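Stakstead 参观记录:一台双臂机的安装、点检与换件

四月去了一趟 Stakstead。行程原本安排了两处,上午看 Darier 的装配车间,下午看他们设在居民楼里的厨房工位。车间部分与两年前公开资料里的内容差别不大,不再重复。本文只记厨房工位那一台双臂机,侧重它怎么装、怎么接线、每天查什么、坏了怎么换。任务算法不在本文范围内,现场也没有细问。

工位概况

工位设在一套普通住宅的厨房里,瓷砖地面,台面、柜体、灶具都是住宅原有的,没有为机器改造。机器内部代号 Nyarko,由 Darier 做整机,腕部以下的末端由 Anadard 供货。机身居中,左右各一条臂,每条臂末端一个两指夹爪,头部一台相机,腕部各一台小相机。电源和主控在机身内,外部只有一根供电线和一根网线,沿墙脚走。

接待方给的运行数据只有两个:到参观当天为止,累计上电时间 1,547 小时;维护台账共 174 条。台账允许翻阅,不允许拍照。以下凡提到台账的地方,都是当场抄下来的要点,措辞经过整理。

厨房工位和车间工位最大的差别在于环境不受控。灶台会有油,水槽会有水汽,瓷砖反光随天色变化,抽屉和柜门的位置由上一个使用者决定。接待方的态度是接受这些变化,把能管住的部分集中到机器本体上:底座定位、线缆、夹爪、相机、零位。五项各有一张表,放在一个文件夹里,挂在厨房门外。

底座定位

底座带脚轮和四个可调支脚。到位之后先锁轮,再把支脚逐个旋下,直到脚轮离地。找平用普通水平尺,分别沿机身前后方向和左右方向放一次。瓷砖铺贴有高低差,支脚不能按同样的圈数旋,台账里有一条就是这样来的:操作者按圈数调完,机身有一角悬空,双臂前伸时整机有可感的晃动,头部相机的画面跟着晃,抓取位置在伸展最远处偏得最多。

支脚与地面之间垫薄橡胶片。橡胶片会被清洁剂泡软,要求每周翻面一次,翻面时顺便把支脚底面擦干净。我问过为什么不打地脚螺栓,答复是租来的房子,不能打。

位置标记用的是一块可拆的定位板。板上有两个缺口,卡住底座前缘,板的另一端靠墙角。放好底座后把板取走。换位置之前先在主控里把旧位置的标定存档,再清空。台账里漏清空的有两次,现象都是双臂在空中动作正常,一到台面高度就偏。

线缆

看这台机器之前,我对线缆的预期是走内腔。实际上只有关节供电和总线走内腔,夹爪的电缆是外挂的,从腕部引出,留一个弯,再沿臂的外侧往下走。Darier 的解释比较直接:夹爪是换得最多的部件,线走在外面,换一次不必拆臂。

外挂的代价是弯曲部分要留够长度。留短了,腕部转到极限位时插头受拉;留长了,弯会扫到台面上的东西,或者挂住柜门拉手。现场的做法是把臂摆到三个固定姿态,分别检查:双臂收回、双臂前伸、腕部转到极限。每个姿态下,用手指从插头一路捋到第一个扎带,感觉有没有绷紧。扎带用可拆的尼龙搭扣,禁止使用一次性扎带,因为剪扎带时伤过线皮。

搭扣的位置在臂上用记号笔画了短线。短线会被擦掉,补画也是点检的一项。

插头松动在台账里出现得很多,集中在左臂。接待方的判断是左臂承担的拉拽动作偏多。现在的办法是插头加一道防松卡扣,换件时卡扣随旧夹爪一起报废,不重复使用。加卡扣以后左臂的松动记录明显变少,但还没有归零,剩下的几条里有两条后来查明是插座焊点的问题,属于返厂项目。

台账里还有一类写作“无现象”。点检时发现线皮发白或者弯曲半径变小,机器运行没有任何异常,也照样记一条。我翻到的部分里这类条目不少。接待方说早期不记,后来有一次断芯之前连续几天都有人看到线皮发白,每个人都以为别人记过。

夹爪

夹爪是黑色两指结构,指面为可换件。Anadard 把指面列为耗材,没有给寿命数字,给的是目视判据:表面发亮、有凹坑、边缘缺口,三者出现其一就登记,出现在夹持面内的凹坑或缺口就更换。指背上的磕碰只登记,不更换。

这条判据执行起来有分歧。凹坑在哪一面容易判断,发亮的程度没有标准,早晚班的人看法不同。现在的处理是每次登记时用同一个姿态、让腕部相机看一眼手指,图存到台账里,与上一次的并排看。光线不统一,图的亮度差别很大,所以发亮这一项仍然靠手摸。

两指对中用一块薄垫规检查。夹爪闭合到垫规厚度,抽动垫规,两侧阻力应当接近。偏差大时先松开指座螺钉,重新靠紧定位面,再锁紧。锁紧顺序是对角。扭矩扳手挂在文件夹旁边,调好后用胶带封住旋钮,胶带破了就要送检。

两指夹爪在厨房里夹得最多的是软物和薄片。软物不容易夹坏指面,但纤维会进到指座的缝里,积多了闭合不到位,主控报的是位置误差,看起来像驱动问题。台账里有一条查了一整个下午,拆开后清出一团线头。此后点检表加了一项:用软毛刷刷指座缝隙,每天收工前做。

下面四张是工位里的照片。

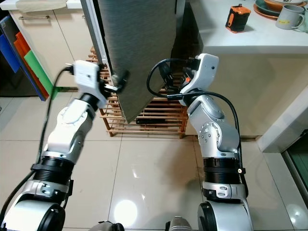 左侧夹爪夹住深灰色片材的左下边缘,线缆从夹爪顶部接入。

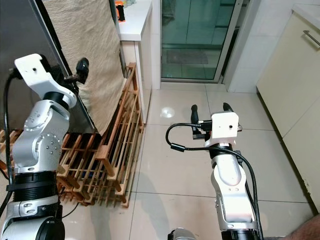 双臂之间的木架与米色毛巾,右侧线缆上有一个小磁环。 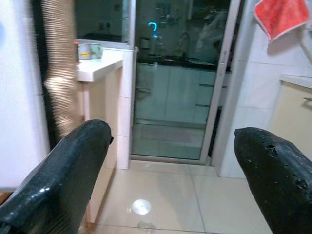
腕部相机视角,右指表面有凹坑和崩点。 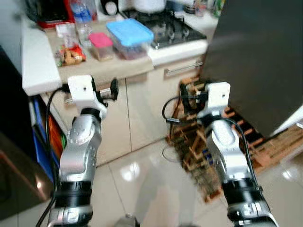 双臂在厨房台面前,两侧腕部的线缆沿臂外侧下行。

每日点检

点检在开机前做一次,收工后做一次,每次规定 10 分钟。我跟了收工后的那一次,按表执行,顺序如下。

双臂收到停放姿态,确认状态灯进入待机,按下急停。急停按下之后才允许把手伸进双臂之间。表上这一行字号比其他行大,并要求签字。

检查关节处的黑色环形护圈。手指沿护圈摸一周,有翘边就记下臂别和关节号。护圈翘边多半是清洁时擦拭方向不对,布角塞进了缝里。擦拭方向规定为沿臂长度方向,不绕圈。

检查外壳螺钉。臂上的小螺钉数量多,逐颗拧既费时间又容易拧坏,所以只看防松漆线有没有错位。漆线断开的才上工具。螺钉松动在台账里很少,全部发生在更换外壳之后的第一周,原因是装回时没有补漆,后来补漆写进了换件流程。

检查线缆,方法如前所述。

检查夹爪,先刷缝,再看指面,再试垫规。收工那次的垫规检查可以省略,开机前那次不能省。

擦相机。头部相机用气吹和镜头纸,腕部相机只准用气吹。腕部相机离夹爪近,油污来得快,用纸擦反而容易把颗粒压进镀膜。气吹吹不掉时停用该侧手臂,登记,等人处理。我问处理办法是什么,回答是整个相机模块换下来,带回车间擦。

地面也在点检范围内。双臂工作范围内的地上不能有水和碎屑。地面反光不用处理,但要在表上勾选当时是否开灯,日后查图像问题时有用。

最后松开急停,双臂走一遍零位检查程序,主控显示通过,关机。零位检查由机器自己完成,人只负责站在黄线外。黄线是贴在瓷砖上的胶带,转角处已经磨破,点检表里没有这一项,我提了,对方当场记下。

一次换件的全过程

下午后半段赶上一次计划内的右侧夹爪更换。旧夹爪没有故障,达到了内部规定的检查周期,整体换下送 Anadard 拆检。全过程我在黄线外看完,中间有一步允许走近。

第一步,主控进入维护模式,右臂走到换件姿态。该姿态下腕部朝前,高度在站立者胸口,夹爪张开。左臂收回并锁止。维护模式下关节抱闸闭合,夹爪掉电。

第二步,在右腕下方放托盘。托盘内衬泡棉,螺钉分格放。

第三步,拆线。先解搭扣,再按住卡扣拔插头。拔插头只准捏壳体,线缆上受力会被要求重做并登记一次。操作者戴薄手套,指尖处剪开,说是为了摸得到卡扣。这一点与作业指导书不符,指导书要求全指手套。接待方承认两者没有统一。

第四步,松腕部法兰的螺钉。螺钉按对角逐步松开,最后一颗松开前必须用另一只手托住夹爪。法兰面有定位销,夹爪要沿轴向平直退出,歪着拔会把销孔拉毛。换下的夹爪放进托盘,法兰面朝上,盖保护盖。

第五步,清洁腕侧法兰面。无纺布蘸少量酒精,单方向擦一次,换面再擦一次。用指甲沿销孔边缘轻刮,有毛刺要报修。当天没有毛刺。

第六步,装新夹爪。销孔对准后推到底,应当听到贴合的轻响。螺钉先手拧到底,再分两轮用扭矩扳手锁紧。锁紧后画防松漆线。漆线干之前不动臂,等待时间里接线、上卡扣、复位搭扣。

第七步,上电自检。主控读取新夹爪的编号,与台账里预登记的编号比对。编号不符时夹爪不使能,这是硬性限制,现场无法跳过。之后夹爪空载开合,电流曲线与上一只夹爪的首日曲线并排显示。曲线平稳即可,没有给出通过的阈值,靠操作者判断。

第八步,腕部相机重新标定。相机随夹爪支架一起拆装,位置会有微小变化。标定用一块棋盘格板,固定在台面夹具上,右臂自动走一组姿态。第一次没有通过,残差超限。检查后发现棋盘格板的夹具没有压实,板在动。压实后重做,通过。操作者在台账里把第一次失败也记了,原因写“夹具”。

第九步,抓取验证。验证物固定为三件:一块毛巾、一只带盖塑料盒、一只马克杯,每件抓放各做 3 次。毛巾和塑料盒没有问题。马克杯在第二次放下时杯底先碰到台面边沿,杯子没有倒,判为不合格,马克杯这一组从头再来。再来的三次都合格。我对这种判法有保留,重做之前没有查原因,台面边沿那一下究竟来自标定残差还是规划路径,没有结论。接待方的说法是单次不合格允许重做一组,连续两组不合格才停机查。

换件连同标定和验证,比他们计划的时间长,多出来的部分主要花在标定重做上。

备件与送修

备件放在厨房外的储物柜里,上层是指面、搭扣、卡扣、漆笔,下层是整只夹爪和一根备用供电线。整只夹爪左右通用,线缆左右不通用,长度相同但出线方向相反,标签颜色也不同。台账里装反过一次,插得进去,夹爪也能动,腕部转到一侧时线绷住才发现。

关节模块没有现场备件。关节出问题时整条臂拆下,送回 Darier 车间。我问过迄今送修的情况,答复是有,没有给数量,也不在开放翻阅的那部分台账里。拆臂需要两个人和一副吊带,肩部壳体先拆,露出接头和四颗主螺钉。当天没有演示。肩部壳体在车间里看过实物,白色,内侧有加强筋,卡扣处有明显的应力发白,车间的人说新版会加厚,没有说时间。

旧夹爪寄回 Anadard 时要附台账摘录和最后一次腕部相机的手指图。拆检报告回来后贴在对应条目后面。我看了其中两份,格式统一,内容偏简,磨损位置写得清楚,磨损原因一栏都是“正常使用”。

几点记录

点检表与作业指导书有三处不一致:手套、搭扣位置的补画周期、垫规检查的频次。前两处现场人员知道,第三处是我对照时看到的。

台账按日期排,没有按部件索引。查左臂线缆的历史要从头翻。电子版据说在做。

维护模式的进入需要钥匙,钥匙只有一把,挂在文件夹上。从安全角度看,钥匙与工位分开存放更稳妥,接待方没有表态。

换件姿态下右臂离抽屉拉手很近,操作者的手背几次碰到拉手。姿态由主控写死,改动要走版本流程。

厨房排气不好,擦法兰时酒精味散得慢,他们开着推拉门做。开门以后光线有变化,标定时又把门关上。这一步在流程里没有写,是操作者的习惯。

参观结束时 Stakstead 方面给了一份空白点检表,正反两面,正面为开机前,背面为收工后。回来以后我们按同样的格式给自己那台单臂机做了一份,去掉了腕部相机和右臂的几行,护圈和防松漆线两项原样保留,缝隙清刷改成每两天一次,先试用到夏天。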